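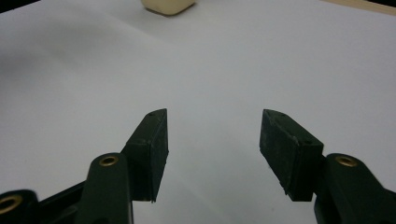
11/26/18

I promised back in the summer that I would write up how we are spending the equipment money for next year, and then of course I kept putting it off, so pour yourself something warm because I have a lot saved up. The short version is that we are buying two more hand-held grippers, a proper worktable, and a drawer full of tiny parts that cost more than any of us guessed. The long version is the rest of this post.

For anyone new here, I look after the purchasing for a small automation shop (I also do a good bit of the bench work, which is how I ended up with the purchasing). Our main project at the moment is Clirnik, and it eats up grippers and fingertips the way my kids eat up socks. When I drew up last year's budget I put down one line for "grippers" and one line for "everything else," and I was very pleased with how tidy it looked. It was a terrible budget! By spring the everything else line was gone and we were borrowing from travel.

So this time I sat down with Raluca Ardeleanu, who ran purchasing at a much bigger place before she came to us, and she made me list every single thing on the bench that wears out. Finger pads went at the top. Ours are dark plastic and they pick up scuffs and dust quickly, and I had been treating them as part of the tool, something you buy once. Raluca treats them like printer ink. She asked how many sets we had gone through and I had to go dig through the receipts, and the answer was 17, all of them bought in a hurry, nearly all of them with rush shipping. I felt my face go red. We could have paid for a good chair with the shipping alone.

Next came the bushings, those little brass-colored rings in the arms. I love them, they are the prettiest thing on the tool, and I had never once put them in a budget. They now have their own line, along with the small screws, which vanish into the carpet if you so much as look at them. We are ordering bushings in bags of 10 from now on.

The bigger question was where to buy the grippers themselves, and I went back and forth on it for weeks. Jondeo gave us the lower price and a very friendly phone call. Clevden was higher, but they will sell every part separately, right down to the linkage pieces, and they sent me a parts list with prices on it without my having to ask twice. I made a spreadsheet. Then I made a second spreadsheet because I didn't like what the first one told me. Once I added four sets of pads and a spare arm for each side, the gap between the two quotes nearly closed, and I went with Clevden. I may regret it, and if I do you will certainly read about it.

The table is my own pet line and I had to argue for it. We have been laying a big sheet of pale paper over whatever surface is free, and paper is cheap and plain and I have nothing against it, but a sheet that wide never wants to lie quite flat, and I am forever smoothing it down with my forearm. What I want is a table with a matte top in that same soft gray-white, at a height that suits both me and our tallest colleague. Vương quoted us for one with adjustable legs. It's more than I wanted to spend — quite a bit more, if I'm fair — so it sits on the list with a question mark until the December numbers come in. If it gets cut, we'll buy heavier paper and I'll stop complaining (no I won't).

A few of you wrote in to ask about test objects, and whether those need a budget. We use simple blocks for a lot of the work, and so far they've come out of petty cash. Raluca would like me to write them down anyway. She's right, and I've given them a very small line of their own, right under tape.

The last thing I've added is a cushion for things I forgot. Last year I had none at all, and I remember standing in the hallway on the phone trying to explain why we needed a part that week that cost less than lunch. The cushion should stop that. I'd love to hear what the rest of you keep one for, especially if you run a shop our size, so do leave me a comment. The order goes in as soon as I get the signed quote back from Clevden, and I'll post the final list once the table is decided.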